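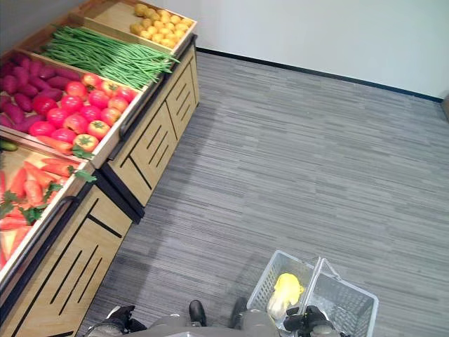 Figure 4. Head camera view at the display stand, Pollock test room. Right gripper on the basket handles, one leafy item in the basket.

Print this page | E-mail this page

22 June 2019
By Gillespie Niven and Mhairi Skinner

4. Failure during the basket task

4.1 What the task was

The shopping task is the longest of the ones we ran at Pollock and the one with the most ways to go bad. The robot gets a list, walks the stand, picks each item from its bin, puts it in the basket, then carries the basket to the handover point near the door. Produce is artificial throughout. Real stuff bruises, rolls differently from day to day and has to be thrown out, and we wanted trials we could compare across weeks.

Software was Kevumero for the arm and hand control, Tandau for the task layer on top. Tandau decides what comes next (walk, reach, grasp, place, lift), Kevumero does it and reports back. That split matters for the rest of this section, as the fault sits right on the join between them.

Basket is held by the right gripper for most of the run. Left does the picking. The basket may be set down on the carpet between picks or kept hanging, depending on how far the next bin is. Both handles have to be inside the grip before any lift. One handle only and the basket tips.

4.2 What happened

Over the whole period we logged 1,719 lift attempts. In 48 of these the basket was dropped or let go when it should not have been. We first took these for ordinary weak grasps -- fingers closed on one handle, or closed too high up -- and for 17 of them that is what they were. The other 31 didn't fit. In those the grasp was good, both handles in, motor currents normal, and the hand opened anyway.

Opened fully, too. Not a slip. The fingers went to the pre-grasp pose at normal speed, exactly as if told to. Which they had been.

Most of the 31 were harmless. Basket already on the carpet or close above it, so it dropped a few centimetres and sat there. The robot then carried on with the task holding nothing, which is its own problem (see 4.5). In the rest the basket was well up and came down with items in it. One of those happened during a handover, with Skinner reaching in for the handles. Basket missed her foot. It was reported under the site rules that afternoon and we stopped running handovers until the cause was known.

No injury. We still count that one as the most serious event in the study and treat it as such below.

4.3 Finding the cause

First guess was heat in the right hand. Long holds warm the finger motors, and the driver has a cutoff that releases the fingers if they get too warm. Checked the temperature logs for all 31 and none came near the cutoff. Swapped the hand for the spare and got the same fault in the first morning.

Second guess was the radio link. The Pollock building has patchy wireless at the far end and we had seen short dropouts before. Ran a cable for two days. Fault still there, at much the same rate. So not that either, although the cable did show us that the timestamps on the two computers were further apart than we'd been assuming. We had been reading the logs slightly out of order. Annoying, and it cost us most of a week.

Once the clocks were lined up the pattern was plain enough. Every one of the 31 came after a failed pick by the left hand. Sequence goes like this:

Left hand reaches into a bin and closes. Kevumero checks finger position, decides there is nothing in the hand, and reports "grasp empty". Tandau replies with a reset so the hand can open and try again. The reset message carries a hand label, left or right. If the label is missing, Kevumero falls back to whichever hand last changed state.

Normally that's the left, as it has just closed. But the right hand also changes state when the load on it shifts -- basket lifted off the floor, set back down, or swinging when the torso turns. If that change lands in the gap between the empty report and the reset, the right hand is now the last one to have changed. Reset goes to the right. Right opens.

The label should never have been missing. It was dropped in the retry path only, where the message was built from an older template written back when the robot had one working hand. The first-attempt path had the label and always worked. Nobody on either side had looked at the retry template since October, and it passed every bench test as the bench tests had no basket in them.

4.4 Reproducing it

We did not want to rely on logs alone, so Niven wrote a script to force the gap. It delays the reset slightly and nudges the right wrist during the delay. Basket weighted, hung low over a foam mat, area taped off, everyone behind the tape. With the old template we got 22 releases in 22 tries. With the label put back in, none in the same number.

We also tried it with the label missing and the wrist held still. Left hand opened each time, as intended. This explains why the fault looked random in normal running. You need a missed pick and a basket movement close together, and how close depends on how busy the computer is.

Items that were missed more often made it more likely. Beans were bad for this. A long thin thing lying flat gives the fingers very little to close on, and the empty check reads a single bean as nothing at all. Small potatoes were nearly as bad, for a different reason: they get pushed aside by the fingertips. Tomatoes and carrots were mostly fine. We mention it becuase an earlier draft of our notes blamed the beans themselves, and for a while we were avoiding them on the list. That lowered the drop rate nicely and fixed nothing.

4.5 Carrying on with nothing in the hand

The second fault was hiding behind the first. After an unwanted release, Tandau still believed the basket was held. It checks the grip on the way in (after a lift) and not again until handover. So the robot would pick the next item, move it to where the basket ought to be, and let go. Items on the carpet. In a few runs it then walked forward into the basket it had dropped.

At walking speed a light plastic basket is no great hazard to the robot. A fuller one might be. And the same logic in a different job -- carrying a tray, say, or a box with something breakable -- would be plainly unacceptable. We think this was the worse design error of the two. A wrong message is a bug. Never asking again whether the load is still there was a choice we made, to save time in the loop, and we made it without writing down why.

The head camera has the basket in view for a good part of the task, so the information was available. Figure 4 shows the sort of view it gets. We had been using those images for finding produce and throwing the lower part away before processing. The basket and both hands are in the part we threw away.

4.6 Changes made

Hand label is now required on every open or reset command. No label, no movement, and Tandau gets an error back. The fallback to last-changed hand is gone from Kevumero entirely.

A hand that is marked as carrying will not open unless the command also carries a release flag, which only the place and handover steps can set. The emergency stop is separate and unchanged. On stop the fingers hold their position; they do not open.

Grip on the basket is checked continuously from finger position and wrist load. If either goes outside its limits the robot stops where it is, arms still, and waits for a person. We had long arguements over whether it should try to pick the basket up again by itself. For now no. It bends down toward the floor to do it and we'd rather someone was looking.

Lower part of the head image is kept and used as a second check. This is slower and we only run it before walking.

Handovers restarted only after all of the above were in, at reduced height, with the person wearing covered toe shoes. That last rule should have been there from the start.

4.7 What we have not fixed

The empty check still misreads thin items. It no longer leads to a drop but it wastes picks, and a run with beans on the list takes noticeably longer. A fingertip sensor would help. We had one set on loan from Brerkwood for a short time but did not have it mounted long enough to report anything useful.

The one-handle grasps, the 17, are also still with us. Wrist load shows up a lopsided basket once it's in the air, so the robot now stops early, but it doesn't yet avoid the bad grasp in the first place. The two handles meet near the middle when they stand up properly. When one flops over, the hand closes on the other and everything looks normal until the lift. A clip holding the handles together works and was used for some runs. Those are marked in the tables and left out of the rates given in this section.

Clock offset between the two computers is now logged at the start of every run. We have not gone back and corrected the older logs, other than for the 48 drops. Anyone using the older logs for timing should be careful with them.

4.8 Note on the rates

The drop rates here count lifts, and runs had different numbers of lifts. A run with a short list might have only two. A long one, with the basket set down at each bin, had a lot more. So the rate per run is higher than the rate per lift and the two should not be compared with each other. We give both in the next section, along with the trials after the fix.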